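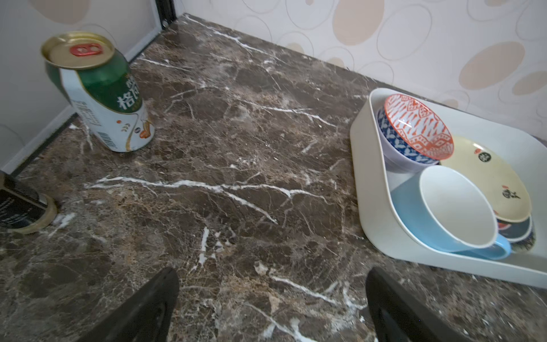

I finally made it out to the Clemcombe open day in February, after years of driving past the sign and saying "next time." It's a pottery works, if you don't know it, tucked behind the old rail yard, and once a year they let the public wander through pretty much everything (except the glaze store, which is locked, boo).

I got there at 10 and the parking lot was already packed. Admission was 5 dollars and that got you the tour plus a coffee. Our group started in the clay room, which smells like a creek bank in the best way, and then moved on to the kilns. They have 6 of them! The biggest one is called Kasmont, after the street it used to stand on, and it holds 874 mugs in one firing. I wrote that down because I knew my sister wouldn't believe me.

I'm a sucker for patterned dishes, so the decorating room was my favorite part. Red and white zigzags on a little bowl will get me every time.

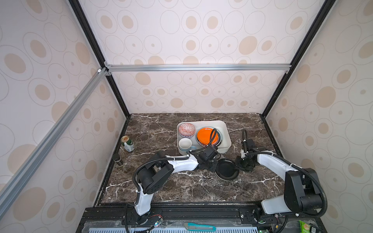 The shop and the food

Go to the shop early. By noon the seconds shelves were picked over, and the Akow range was down to saucers. I did get a serving dish with a tiny glaze bubble on the bottom, which I can live with. I have way too many bowls at home already, stacked two and three deep, and I still stood there debating one more.

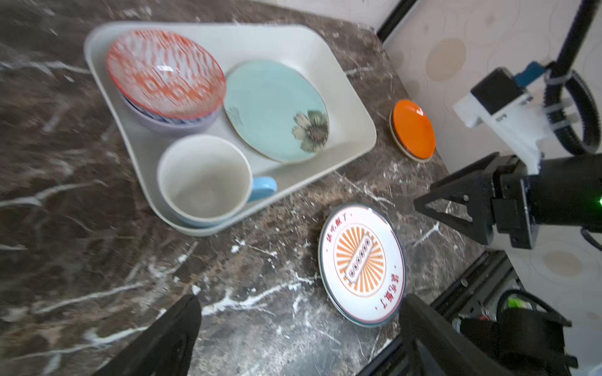
Lunch was from the Angelovski bakery stand across the yard, and the line was long but moved fast. Get the cheese pastry! I ate mine standing up by the loading dock and then went back for a second one to take home.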